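I'd been meaning to get out to the Aitken airfield museum for years, and in February I finally did it, mostly because my uncle kept calling to ask if I'd gone yet. (He worked on transport planes in the service and thinks everyone in the family should be able to tell a C-47 from a C-46 at a glance. I can't. I can now, a little.)

They hold an open day every winter when the flying season is dead and the crews have everything apart. That's the good time to go, if you ask me. In summer you get the engines and the noise and the funnel cake, but you're behind a rope. In winter the panels are off and people will let you stick your head right up inside the wheel well if you ask nicely.

I drove up from Hosley, a bit over an hour with the coffee stop, and got there at 9:30 in the morning. Parking is on the grass. Wear boots! I wore sneakers and paid for it all day. Admission was a donation bucket at the door and a woman with a clicker who told me I was number 93, so I guess the word is out.

The main hangar is the old wartime one, and it was built as a training base hangar for navigators, so the first thing you come to is a long wall of class photographs. Row after row of kids, really. Some of them look about fifteen. Each class had a nickname painted on a board and most of them are jokes that have gone stale, but there's one group that called itself the Wrong Way Gang and I liked them right away. Somebody has gone through and put little paper tags under the faces they've been able to identify, and there are a lot of faces with no tags yet. If your grandfather trained at Aitken, please go look. There's a notebook on a string where you can write down what you know.

I joined the mid-morning tour, which was led by Ngân Khúc. She teaches eighth grade history during the week and she is terrific at this -- she never once read from a card, and she kept asking the kids in the group to guess things before she told us. How long did the course last? How many hours in the air before they let you navigate at night? How did you go to the bathroom? (That one got the most guesses by far.) She had a real bubble sextant that we passed around, and it's heavier than you'd think. She had us each try to hold it steady on a light bulb at the far end of the hangar while she rocked the stool we were sitting on. I was all over the place. My plane would have ended up in the ocean.

She also talked about the women who worked in the chart room, and I wish that part had gone on longer. They corrected maps by hand as new information came in, sometimes overnight, and the crews took off in the morning with the ink hardly settled. Two of the women came back for a reunion in the eighties, and there's a taped interview you can listen to on headphones in the corner by the heater. I listened to the whole thing, partly for the heater. One of them talks about getting a letter from a pilot thanking her for a correction to a coastline, and you can hear her fold the letter back up.

After that I went through to the restoration shop, where the museum's big project lives. It's a twin-engine trainer they call Zirolham, after the lake it was pulled out of. I'd seen pictures but they don't prepare you for how much of it is there. The nose is crushed and one wing is in three pieces on sawhorses, but the tail looks like you could bolt it on tomorrow. They've been at it for thirty years, on and off, and Alcides Quispe has been there for most of that. He's retired from sheet metal work and has the strongest handshake I've met in a while. 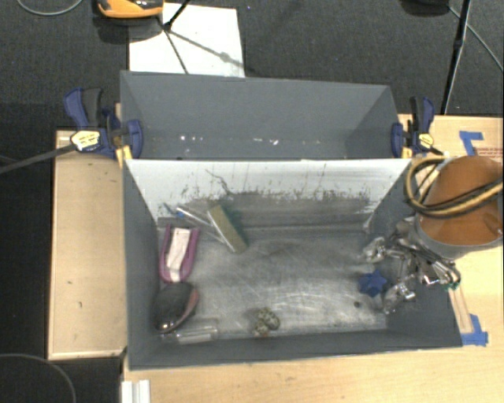 Alcides told me the hardest thing about restoring a trainer is that no one thought it was worth saving paperwork for. The fighters and bombers have drawings, manuals, whole clubs full of people trading parts. A trainer was a school bus. When the war ended they got sold off for next to nothing or scrapped where they stood, and the shop files went into a burn pit. So he works backward from the metal, and he talks about metal the way my mother talks about people at church. Old scratches don't bother him a bit. Anything that has been used has them, he said, just like the dull silver floor of that gray bin, with scrapes curving all over it, and what he looks for on a skin panel is a line that's gone deeper than the surface, where a crack might get started. He took my finger and ran it over two marks on a piece of wing, one harmless and one not, and I got it wrong both times.

He had great stories about finding parts, too. The left rudder pedal came from a farm where it had been holding a gate open. A set of instrument faces turned up in a high school science closet two counties over. A man wrote to them about a propeller blade over his bar and then wouldn't sell it, and then his widow drove it over in the back of a station wagon the next spring and wouldn't take a dime. I asked Alcides when the plane would be finished and he laughed for quite a while. They don't plan on flying it. The plan is to get it standing on its own wheels with the navigator's stations fitted out, so school groups can climb in and sit at the tables.

Lunch was chili from the church ladies' table, and it was good chili, and I had two bowls. I sat with a couple from Jastgate whose son is in the Air Guard, and across from a very old man in a blue cap who turned out to have been a crew chief in Korea. He wasn't there to talk about it, particularly. He wanted to talk about his tomatoes. But when a little girl came by and asked him what his pin was for, he took it off and let her hold it and told her about a mechanic he'd known who could tell which cylinder was running rough by putting his hand flat on the cowling. She listened to all of it. Then she asked if he'd ever been shot at and he said yes, and that the chili was getting cold.

In the afternoon there were two talks in the old briefing room. I skipped the first one (radio procedures, sorry) and went to the second, on the base newspaper. What a find! They've scanned nearly the whole run and you can page through it on a computer in the library. It's mostly softball scores, dances, complaints about the laundry, and a running feud between two barracks over a stolen goat. Then every so often there's a plain box with a black border and a few names in it. Training was dangerous and I don't think I'd understood that. The speaker read out one of those boxes and then the softball score printed right next to it, and left it at that.

If you're planning a trip, a few things I'd have liked to know. The hangar is not heated, except for the one corner I mentioned, so dress like you'll be standing outdoors. The restrooms are in the annex, across the wet grass. The shop is open only until 3, and people start sweeping up well before that, so do the shop first and save the photo wall for later. The gift counter takes cash only. I bought a reprint of the navigator's handbook for my uncle and a goat magnet for me. And take the tour even if you usually don't take tours. I usually don't.

I called my uncle from the parking lot and told him about the wing panels and how I'd flunked the scratch test. He wanted to know what size rivets they were using. I hadn't asked, so he says we have to go back, and he's coming with me in the spring when they have the doors open and you can see the tail in daylight. I'll bring boots.

14 comments
Shared 37 times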